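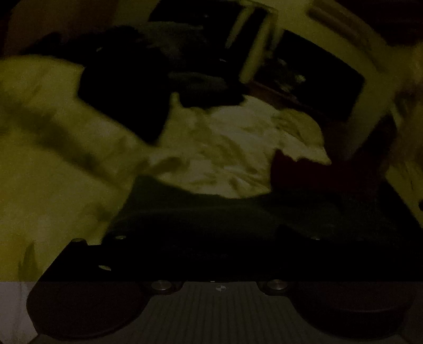
The purpose of this post is to record my comparison of two hand-held grippers, the Hartley and the Ademine, over a set of household cloth tasks. Both were used on beds, in low light, with the same camera settings. The black mounting plate sits between the camera and the work, and on a dark green blanket its upper edge is difficult to tell from the cloth behind it. The quartered marker on the ribbed plate was my reference for centering the view. Fast wrist movement blurs everything past the plate, and I have set a slower pace for all later sessions.

The following points were reviewed with Yvonne Rudd of the Tillville group in March 2021.

1. Finger opening. A long, narrow piece of dark cloth is a fair test for any pair of fingers. It passes between them easily and bends over at the far end, and the operator must judge the grip from very little contrast.

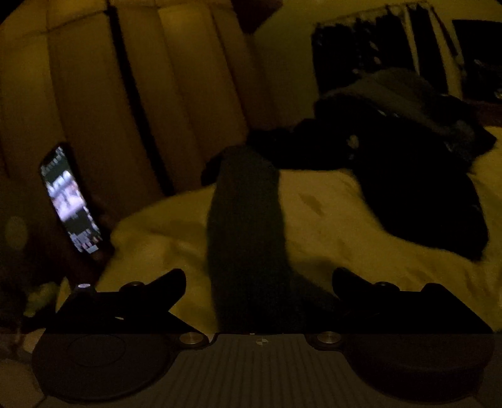 2. Exposure. The automatic setting was retained throughout. It responds strongly to a ceiling light at the corner of the view, and the lower right of the picture is then lost in shadow.
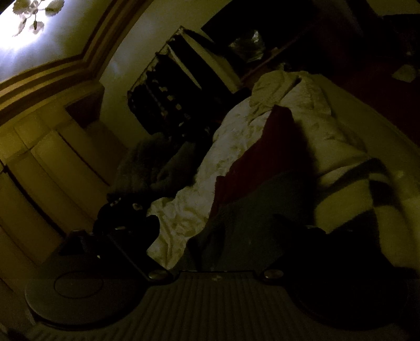

I do not recommend fixing the exposure by hand until the operator has completed at least 24 trials. Bradley Mapplebeck takes the opposite position, and his reasons deserve a separate post.

3. Lens. The wide lens was kept for both grippers. A pillow at the front of the bed and the clothing rack behind it can be held in one view, which helps when sessions are sorted afterward.

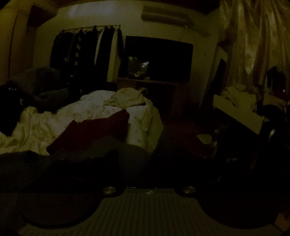 The cost is curvature near the borders, and any measurement of finger position should be taken close to the center. Controller log 3503 lists the settings used. A second comparison, limited to folding, is planned for May.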